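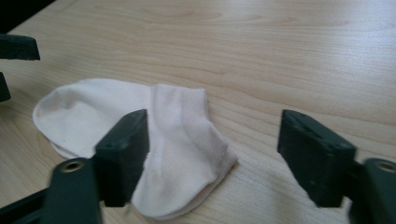

I did laundry at nine at night again, which I swore in March I would stop doing. The machine in the basement takes forever and I'd forgotten the quarters, so up I went and down I went, and by the time the second load was done I'd lost all interest in being a tidy person. But I did the socks! I did them on the table, because the bed was already buried in towels, and the white ankle pair was the one that got me thinking, lying there flat on the pale wood with one sock on top of the other. Toes one way, openings the other, cuffs folded over. I've always been a baller. You roll them up, you shove one inside the other, you throw them at the drawer from across the room. Now I'm apparently someone who lays them flat.

I blame the move. When I packed up the place on Drondthorpe Street I had one small suitcase for the first two weeks, and balled socks eat a suitcase alive. Flat ones slide down the sides, under the shoes, anywhere. I got so used to it that I never went back, and now the drawer looks like a filing cabinet and I open it sometimes just to look. (Nobody needs to know this.)

The white ones are from the Pedia multipack, the ankle kind, and I like them more than I expected to. The cuff doesn't creep down into my sneaker the way my old ones did. I nearly bought the Famiver ones with the padded heel, but they were up to 2 dollars more a pair and I was already annoyed about the rent. I still think about them a little.

Anyway, the gray pair is down to one again. I looked in the drum, behind the drum, in the leg of my pajama pants (found one in there last month, so it was worth a try), and nothing. I put the survivor in the bag with the other singles. I should really throw that bag out. I said so last winter too, and then two of them turned up mates within a week, so now I'm scared to.

Other things from today: the Rahman bakery was out of the seeded rolls by the time I got there, so dinner was toast. I finally finished the 500 piece puzzle with the lighthouse, every piece present, which felt like a miracle given my record with socks. The sky was awful. I'm only on page 126 of the library book and it's due back soon and I don't think I'm going to make it, it's all one long dinner party.

Towels are still on the bed. I'm going to have to move them if I want to sleep, so I guess I'm folding those now too.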